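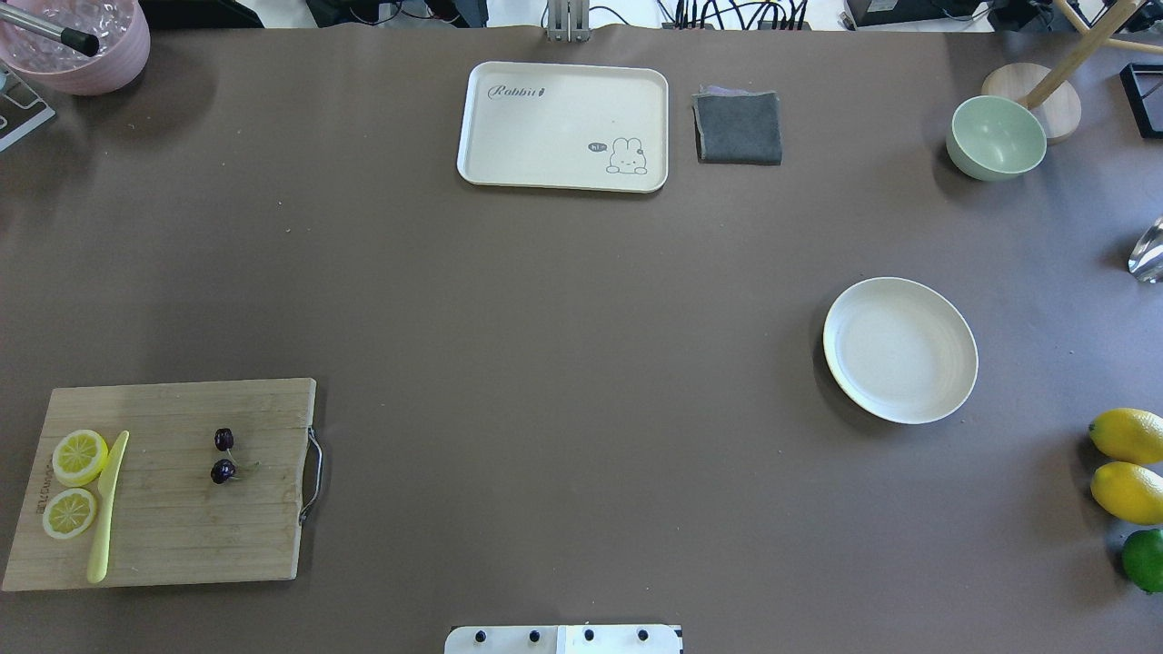 Tabletop with cutting board, lemon slices and two cherries.

Pukia Snorkel and Kayak Trip Log

Version 6, December 2022
Maintainer: Lumturie Ionescu, Comley

Summary

This data set holds trip records from Kulteck, a small outfitter running guided snorkel and sea kayak trips out of Pukia. It covers 36 weeks of operation. Each row is one departure. Canceled departures are kept, with the reason in the status field.

Files

trips.csv – one row per departure
sites.csv – landing beaches and snorkel sites, with short codes
rental.csv – gear handed out per trip, joined on trip_id
CHANGES.txt – edits since version 5

Main fields in trips.csv

trip_id: text, unique
start_local: date and time, local clock, no zone offset
site_code: matches sites.csv
craft: single, double or none
guests: whole number, guides not included
wind_kn: guide's reading at launch, in knots
vis_m: underwater visibility in meters, estimated by eye
status: run, short, canceled_wind, canceled_other

Collection

Guides filled in paper sheets at the landing. Sheets were typed up at the Trajkovski office, usually within about 8 days. Guest names, passport numbers and card details were never entered. Free-text notes were read by hand and dropped where they named a guest.

Known problems

Visibility depends on the guide and should not be compared between guides. The guide column was removed in version 4, so this can't be corrected from the released files.

Wind is missing for 7 trips. Blank means not recorded – it does not mean calm.

Two site codes, PK3 and PK3B, refer to the same reef before and after the mooring was moved. Merge them unless distance to shore matters to you.

Rental counts for November include fins lent to walk-in customers. They are marked walkin = 1.

Use

Suitable for looking at demand, cancellations and gear planning. Do not use it for navigation or to judge whether a site is safe on a given day.

Corrections go to the maintainer, with the trip_id in the subject line.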